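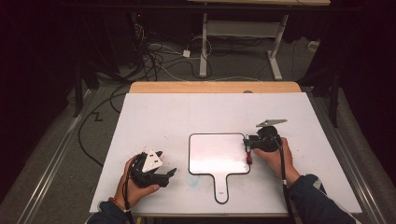 Paddle board, two grippers, and cables on the floor behind.

Workshop tips: when the gripper lets go

We lost most of a Wednesday to a dropped board, so you may as well have the benefit of it. The gripper was supposed to hold a little whiteboard by its edge. It held it for 4 seconds, thought better of it, and let it slide onto my foot.

Clean the pads first. Marker dust gets onto everything, and a dusty pad grips like a buttered thumb. Damp cloth, then a dry one, and leave them alone for 20 minutes. I skipped the waiting. See foot, above.

Look at the rims while you're down there. Ours were scuffed, and I had been calling that "character" since July.

Next, the cables. Give each one enough slack for the full reach, then tape down whatever crosses the floor. A cable that pulls tight halfway through a move will tug the gripper off line, and you'll spend 30 minutes blaming the software -- I did, out loud.

Keep fingers out of the gap when the power's on. The Torell manual says so on page 112, well after the part where you've already done it.

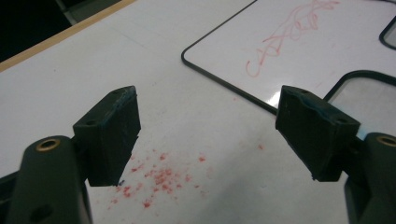
Elżbieta Ostrowski wrote in to say that washing-up liquid made her pads worse, as it left a film, and that plain water did the job. She also switches off at the wall before wiping anything, having once leaned on the start button with her elbow.

Fair point about the wall switch. I've moved it to the top of my own list, and put my boots on.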